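The MacDonald House

The MacDonald House is a reality television series produced by Endska and first broadcast in May. It follows four adult siblings of the MacDonald family as they return to live together in their late parents' home in the coastal town of Arneck. The series was created by Lerato Du Plessis, who also served as executive producer and narrator of the first series. It combines observational footage of family life with interviews recorded separately with each member of the household.

Background

Du Plessis had worked for several years as a producer of live comedy before joining Endska. She first proposed a programme on the MacDonald family as a single documentary, to be filmed over one weekend. The company asked for a longer format after viewing test footage of a family meal, and the project was extended to a full series.

The working title was Back to Arneck. It was changed shortly before broadcast, when the broadcaster asked for a name that placed the family at the centre of the programme. The original title survives as the name of the opening theme.

Format

Each episode covers one week in the house. The siblings share the cooking, cleaning and household accounts, and must agree on a joint task set at the start of the week. Early tasks included repainting the front hall, holding a dinner for former neighbours and preparing the garden for a local open day. There is no public vote and no member of the household is eliminated.

Meals form a regular part of the programme. The evening meal is normally shown at length and with little editing, and several of the better-known exchanges between the siblings took place at the table or in the kitchen.
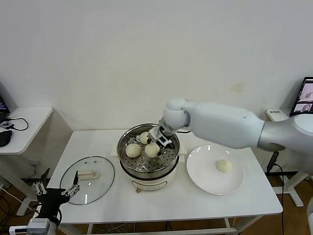

Production

Filming for the first series took place over 39 days. The production team recorded 460 hours of material, most of it from fixed positions inside the house. A small crew followed members of the family when they left the property, although filming at their places of work was excluded by agreement.

The upper floor of the house was kept private throughout. Members of the family could also ask for a conversation to be withheld from broadcast, provided that the request was made before the end of the same day. Du Plessis later stated that this rule was used less often than the producers had expected — and mainly in connection with remarks about relatives who did not appear in the programme.

The music was written and performed by Dillo, a duo from Arneck who had previously played at local comedy evenings. The theme was released separately after the final episode of the first series.

Casting and family participation

The eldest sibling initially declined to take part and joined the household only in the second episode. The remaining three were present from the beginning. Spouses and children appear as visitors, but do not stay overnight and are not interviewed.

An open call was held for former neighbours and school friends of the family who wished to appear as dinner guests. It drew 1,211 applications, many of them from people with no connection to the town. Guests were chosen by the production team and their names were not given to the family in advance.

Broadcast and reception

The first series was shown weekly in an evening slot. Reviewers generally praised its slow pace and the absence of a competitive element. Some criticism was directed at the narration, which was considered too frequent in the opening episodes, and it was reduced in later ones.

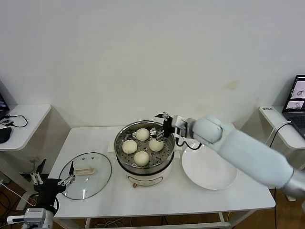

Four steamed buns in an electric steamer, with the lid set to one side.

Series 2 was announced by Endska on October 21, 2019. The company confirmed that the family would return to the same house and that Dillo would again provide the music. Du Plessis remained as executive producer but gave up the role of narrator, which was left unfilled.

See also

Observational documentary
Reality television
Television series about families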